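Jan 5, 2026

Well, the holidays are packed away and I finally sat down with the old phone, the one that has been in the kitchen drawer since August with a dead battery and a rubber band around it. I had told myself all through December that I would either fix it up or take it to the recycling bin at the library, and since I can't stand to throw out a thing that still turns on, fixing it up won. It's a Lidititz, the small one with the rounded back, and I was so fond of it. The new phone is fine but it's like holding a cutting board.

First job was charging it. I plugged it in before breakfast and got nothing at all, not even the little battery picture, and I was ready to give up right there. Then I remembered these want to sit a good long while when they've been flat for months, so I left it alone and went and did the laundry. When I came back it was up and running and asking me for a PIN. I tried two wrong ones and then my fingers just knew it, which was a funny feeling.

The trouble with it has always been storage. By last summer I couldn't take a picture without deleting something first, and every app wanted an update that wouldn't fit. Settings said I had 752 MB free, and a good part of what was used up was pictures and messages I'd been meaning to move for ages. So that was the morning's work, getting everything off. I used the Drirkley cable program on the laptop, which is slow and a bit homely but doesn't try to sell me anything. It lost the connection twice. The second time I changed to the other USB port, the one on the left side, and it behaved after that. I should write that down somewhere I'll look, so: LEFT side port.

There were roughly 1000 pictures in the camera folder, far more than I'd have guessed, and I'm sorry to say I looked at a lot of them while they copied. Garden, garden, somebody's casserole, garden. A whole run of screenshots of bus times.

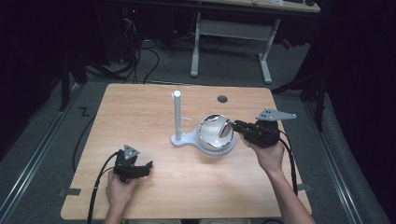
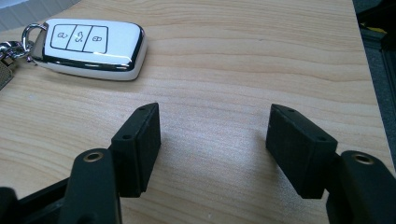
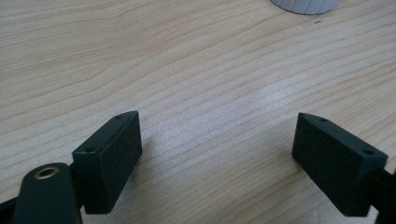 All three at the wooden table.

Once the copying was finished (and I checked it, I opened a handful from the beginning and a handful from the end, I've been burned before) I did the factory reset. I always get a little nervous at that screen with the red letters. It asked me if I was sure and I went and refilled my coffee before I said yes. Then it restarted, and sat on the logo so long that I started reading up on what to do about a stuck logo, and of course then it went right on to the welcome page in four languages.

I had meant to leave it at that, but I got ambitious and put the Grulley launcher on it in place of the one it came with. I'd read about it on a forum back in the fall. It's very plain, just a list of words where the icons used to be, and I turned off every animation I could find. What a difference! The phone used to think for a second or so each time I went home and now it just goes. The one thing I don't care for is the clock, which is enormous and won't be moved. I went through the settings three times looking for it.

I also found the setting to stop apps from updating on their own, which was half my problem before, and I took off the ones I was allowed to take off. There are some it won't let me remove, only "disable," so I disabled them, a weather one and a game and something called Trương that I never did figure out. It had never been opened as far as I could tell -- maybe a keyboard? The phone hasn't complained about it so far.

The battery is the part I'm still not sure of. It got to 100 and stayed there nicely through lunch, then dropped a big chunk while I was only reading the news. I read that the percentage can be way off after a long rest and that you should let it run all the way down and charge it back up in one go. I'm doing that tonight. It's on the windowsill playing the radio with the screen turned up as bright as it goes, poor thing.

If it holds up I think I'll keep it for music and recipes and maybe as an alarm clock, so the big one can stay out of the bedroom. I've been saying I'd do that for a good two years. If it doesn't, there's a shop by the post office that does batteries, and I'll ask what they'd want for it before I decide.

Need to look for the little pin that opens the SIM tray -- I think it's in the sewing box.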